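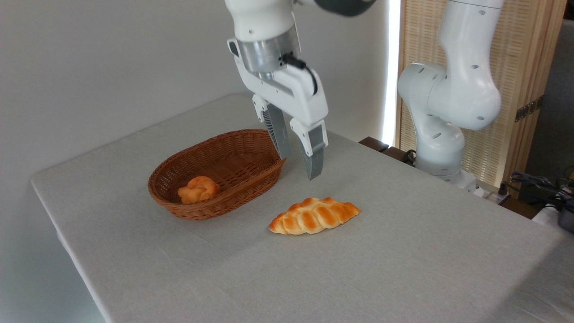
Gripper with fingers open beside a woven wicker basket.

Brake and Wheel-End Inspection Checklist, Light Trailers
Flildale Trailer Service

Applies to single- and tandem-axle trailers with electric drum brakes. Hydraulic surge brakes are on a separate sheet. Work through the items in order and mark each one P (pass), R (repair before use) or M (monitor until next service). Comments under each item are for the inspector and do not need to be copied to the customer's form.

Section A. Before lifting

A1. Trailer unhitched, on level ground, opposite wheels chocked front and rear.
Comment: One chock per side is not enough on a painted floor. Tandem trailers are chocked on the axle that stays down.

A2. Cargo removed or confirmed tied down.
Comment: Loose cargo shifts when one side is raised. Water tanks on campers are to be drained or noted as full on the form.

A3. Jack placed under the frame, inboard of the spring hanger.
Comment: Do not lift on the axle tube. Tubes with a factory camber bend are easily straightened by a jack, and the first sign is usually worn inner tread a season later. Torsion axles are lifted on the frame rail only.

A4. Stands in place, weight resting on stands, jack left in light contact.

Section B. Tires and rims

B1. Cold pressure recorded for every tire, spare included.
Comment: Set to the figure on the trailer's certification label. If the label is missing, use the sidewall figure for the installed tire and write "no label" in the margin. Mark R if one tire on an axle is clearly lower than its partner and no cause has been found.

B2. Tread depth measured at inner, center and outer groove.
Comment: Anything at or below 2/32 inch is R. Uneven wear across the tread is M at first sighting and R if it was already noted at the last service.

B3. Sidewalls checked for cracks, bulges and exposed cord.
Comment: Bulges and cord are always R. Fine surface cracking on a trailer that sits outdoors is common – record it, read the date code, and advise the owner. The inner sidewall has to be looked at with a lamp. Most of the damage missed in the past was on that side.

B4. Rim inspected at the bead seat and around each stud hole.
Comment: Elongated holes are R with no exceptions. Rust streaks running outward from a stud hole point to a nut that has been loose.

B5. Valve stems flexed by hand. Replace rubber stems that show cracks at the base.

Section C. Hubs and bearings

C1. Wheel rocked at 12 and 6 o'clock, play noted.
Comment: A slight amount of end play is normal on tapered roller bearings with a castle nut. Play that can be heard as a knock is R. Have a second person watch the back of the drum when it is not clear whether the movement is in the bearing or the spring bushing.

C2. Wheel rotated by hand through several turns.
Comment: Listen with the brake wires disconnected. A light, even scrape from the shoes is acceptable. Rumble or a catch at one point in the turn calls for removal of the hub.

C3. Grease cap removed, grease checked for color and water.
Comment: Milky grease is R on any trailer and is to be expected on boat trailers. Do not top it up. The hub comes off, the bearings are washed and inspected, and a new seal goes in. Grurkura hubs have a rubber plug in the cap that hardens with age. Replace it whenever it is taken out.

C4. Seal checked from the back of the hub.
Comment: Grease on the backing plate means the seal has failed or the hub was overfilled through the fitting. In both cases look at the shoes before anything else.

C5. Castle nut seated and new cotter pin fitted.
Comment: Pins are not reused. Bend one leg over the spindle end and trim the other so the cap clears it.

Section D. Electric brakes

D1. Shoe lining thickness measured at the thinnest point.
Comment: R at 1/16 inch or less. Replace both sides of the axle together. Linings soaked in grease are R at any thickness and are not to be cleaned with solvent and put back.

D2. Magnets checked for even wear and free movement on the lever arm.
Comment: Replace when the winding shows through the face or when wear is at an angle. Angled wear means the lever arm pivot is loose, and a new magnet on a loose arm will wear the same way.

D3. Magnet resistance and current recorded.
Comment: Compare with the maker's table for the drum size. Low resistance suggests a short in the coil. On Drollex magnets the leads break inside the insulation near the grommet, so move the wire gently while reading the meter.

D4. Drum surface checked for scoring, heat marks and cracks. Measure the inside diameter and compare with the maximum stamped on the drum.
Comment: The armature face where the magnet runs is part of this item. It is often skipped.

D5. Adjuster turned until the wheel drags, then backed off until it spins with a light scrape.
Comment: Write down which side had the greater travel. Manual adjusters that will not turn are R, not M.

D6. Breakaway switch pulled with the trailer still on stands.
Comment: All braked wheels must lock. Battery voltage is read before and after. Put the pin back promptly – the magnets are not meant to hold full current for long.

Section E. Refitting

E1. Mating faces wire-brushed, no paint buildup under the nuts.

E2. Lug nuts started by hand, then tightened in a star pattern in stages.
Comment: Final torque comes from the wheel or axle maker. Impact wrenches are not used for the final stage.

E3. Torque rechecked after a short tow, before release where possible.
Comment: If the trailer leaves without the recheck, form 519 goes with it and the owner signs for the recheck distance.

E4. Lights, safety chains and coupler latch tested at the tow vehicle.
Comment: A dim lamp on one side is nearly always a ground fault. The Lei coupler has a latch that can look closed with the ball only partly seated. Lift the tongue with the jack after latching, and reject if there is any separation.

Closing entries

Bay number, time out of bay, and all M items carried forward to the next service card. R items left open at the owner's request are written in full on the front of the form, with no abbreviations.

Torque wrenches with an expired calibration sticker are to be handed in at the parts window. Bay 14 has its own wrench and it stays there.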